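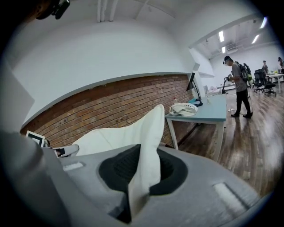 A white cloth, pulled up into a peak, at the Crenshaw folding room.

The humble tea towel has its own public program now, and Crenshaw has put its name down in numbers that would make the lawn bowls club weep.

Plellum, the neighbourhood group behind last winter's popular and slightly tense jar-lid swap, opened its free folding sessions in March in a long room with an exposed brick wall and dark plank floor. By the close of bookings on Monday, 219 residents had signed up to be taught something most of them had been doing badly since childhood.

The sessions run for 45 minutes and cover tea towels, pillowcases, cloth bags and, for those who stay to the end, the fitted sheet. Organisers have asked that people not bring their own fitted sheets "in a state of anger".

Participants begin with a plain white cloth and a method called the Dita, in which the fabric is pinched at the middle, lifted to a peak and laid down again along its own creases. Supporters say it halves the time spent at the linen cupboard. Critics, of whom the Crenshaw letters page has produced nine so far, say it is a way of picking up a tea towel.

Local linen supplier Rultulance has donated 883 cloths to the program, all of them white, and all of them due back. A notice by the door makes this second point twice, the second time in capitals.

The council grant came to $2,529, a figure that drew a short but colourful discussion at the February meeting, where one speaker wondered aloud whether ratepayers would next be funding lessons in sock pairing. Plellum has since confirmed that sock pairing is pencilled in for spring.

Early feedback has been favourable. One woman wrote on her form that she had gone home and redone the whole cupboard, and that her husband had yet to notice. Another asked if there was an advanced class.

There is. It is full, and the waiting list is being kept in a neatly squared-off pile at the Crenshaw library desk.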